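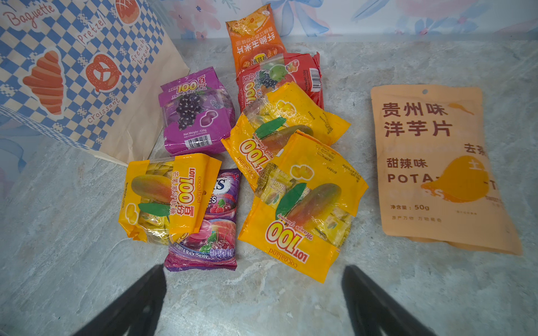

How many times is a paper shopping bag used before it is thrown away?

Fewer than two times on average in our sample, counting the trip home from the store as the first use. The 618 bags we followed were used for 1,027 trips in total.

Paper Bag Reuse in Valstead Households
Group 3: Tiina Tikkanen, Jarmo Rantala, Aino Kiiskinen
Course supervisor: Chandrasekhar Sastry

1. Background

Paper bags are often chosen over plastic on the assumption that they are easier to recycle. A paper bag takes more material to make than a thin plastic one, so the comparison depends heavily on how often each bag is used. Stores know how many bags they hand out, but they have no record of what happens after the customer leaves. We wanted to measure reuse directly, at household level, and to find out what ends a bag's service life.

We limited the study to bags with handles and a flat bottom. Flat bakery sleeves and pharmacy bags were left out. Gift bags were included if they had been given out by a store at the time of purchase.

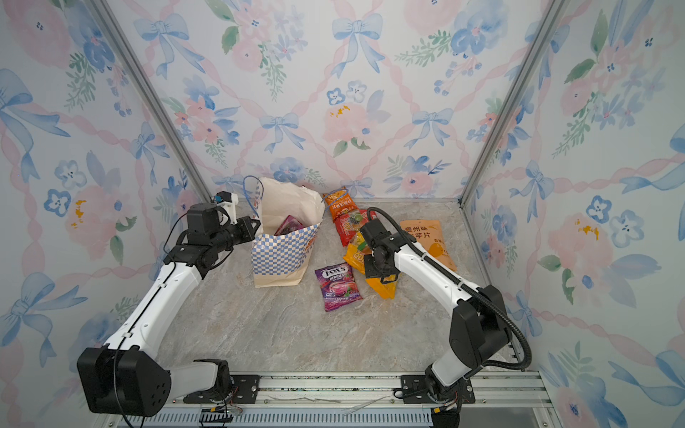
METHODS

Households were recruited through notices in two apartment buildings and at the Juntunen grocery store. Of the 42 households that signed up, 40 returned a complete log. The two incomplete logs were dropped before analysis.

Each household received numbered stickers and a log sheet. A sticker went on the inside of every new bag on the day it came home. For each later trip the household wrote down the bag number, the main contents and any damage. Storage use - holding newspapers, for example, or lining a bin - was written in a separate column and was not counted as a trip. Logging started on a Monday and ran through the end of March.

Damage was sorted into four types: handle failure, bottom seam failure, side tear and moisture damage. Reijo Honkanen at the materials lab lent us a hanging scale and showed us how to load a bag evenly for the handle test.

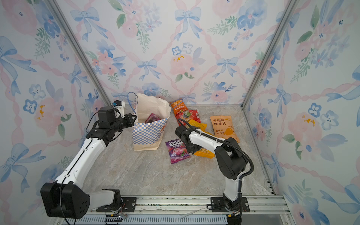

Figure 3. Paper shopping bag on a marble-patterned surface.

RESULTS

Most bags made only the first trip. A small group of bags made many trips, and these came from a small group of households. The median household reused few bags. The average is therefore pulled upward and should be read with care.

Handle type mattered more than paper weight. Twisted cord handles glued under a paper patch outlasted flat folded handles in the logs and in the handle test. The flat handles usually separated at the glue line while the paper around them stayed whole.

Moisture was the second most common type of damage. Frozen food was the usual contents in those cases. A damp bottom seam did not always fail at once, but several households stopped trusting the bag and put it out for recycling.
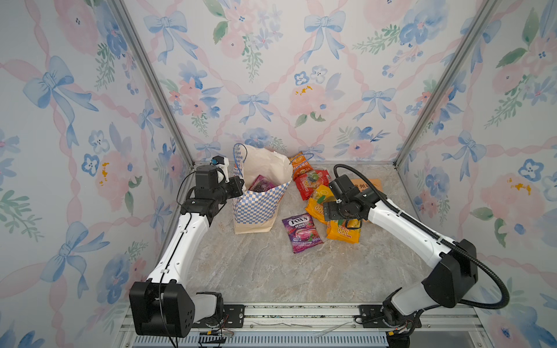
Bags that were still sound at the end of their use were harder to classify. The log sheet had no column for them, and we had to go by written comments. Typical entries were "too many at home" and "forgot to bring it". Forgetting was mentioned by households with cars and households without, and storing the bags by the front door did not remove the problem.

LIMITATIONS

The logs were self-reported. Keeping a log may have raised reuse, and we had no control group. Bags that entered service near the end of the period had less time to be reused, which lowers the average. A longer run with a fixed cutoff for new bags would correct for the second effect.

The handle test used dry bags only. We had planned a damp series, but the humidity cabinet was booked until after the submission date. The raw logs are stored with the course office under the project name Clavarau.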